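Manipulation Systems, Section 2
Handout 7: Notes on the open day visit
Prepared by Soledad Szabo
Visit date: 21/09/2024

Read these notes before the lab session. Material marked (R) is required for the written report. Bring the force and friction tables from Handout 5.

1. Purpose of the visit

The class attended the open day at the Zellberg building in Funham. The morning was a tour of the Tillman workshop. The afternoon was a demonstration of hand-held grippers used to record kitchen tasks. These notes cover the afternoon only. The workshop tour is covered in Handout 6, and the questions on gear trains belong there.

2. Hand-held recording (R)

In teleoperation, a person drives a robot from a distance, and the robot's own joints set the speed and reach of the motion. In hand-held recording, the person carries the gripper and the arm is left out. The camera is fixed to the tool, so the viewpoint moves with the hand. What has to be recovered afterward is the path of the tool through space and the opening of the fingers at each time step.

Two consequences were discussed at the bench:

The operator can make a motion that no available arm can repeat. A wrist turn that is easy for a person may pass through a joint limit on a six-axis arm. Recorded paths are therefore checked against the arm's reach before they are used.

The time stamps of the camera and the pose estimate must agree. A constant offset can be measured and removed. A drifting offset cannot be removed with a single correction, and the session is usually discarded.

3. Finger opening from tags (R)

Each finger mount carries a square fiducial tag. The tags are found in the image, the distance between them is computed, and that distance is mapped to an opening width with a short calibration. The calibration is done with the fingers fully closed and then fully open. Values between the two are interpolated.

With a wide-angle lens, straight lines near the border of the image come out curved. Correct for lens distortion before computing the tag distance. Reports that skip this step lose marks, as they did in March.

4. Soft contact surfaces

Compliant pads spread the contact force over a larger area and tolerate small errors in position. The cost is that the pad deforms by an amount the camera measures poorly. For thin objects, such as a spoon handle, the deformation may be a large share of the total opening.

5. Task structure

The rice cooker task was broken into segments by the presenters: approach, contact, lid motion, retreat. Lid motion is constrained. Once the lid is held, the tool should follow an arc about the hinge, and a path error across the arc turns into force on the hinge. A free motion such as the approach has no such limit and may vary widely between operators without harm.

The Jedoreo task sheet given out at the door lists 16 kitchen tasks. For the report, choose one and segment it in the same manner. State which segments are free and which are constrained.

6. Practice data

The practice set on the course drive has 200 recordings. Of these, 183 have a complete tool path, and 151 have both a complete path and a valid finger opening throughout. Use only the last group for Problem 2. For Problem 1 the complete-path group is acceptable.

7. Report

Length is four pages, not counting plots. Include one plot of finger opening against time with segment boundaries marked, and one plot of tool height against time on the same axis scale. Label units. Submit a single file. 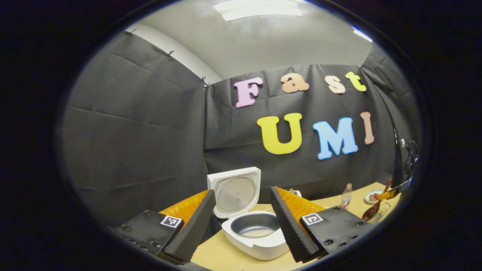 Late reports are accepted for two days at half credit. Questions about the practice set go to the course mailbox, with the recording number in the subject line.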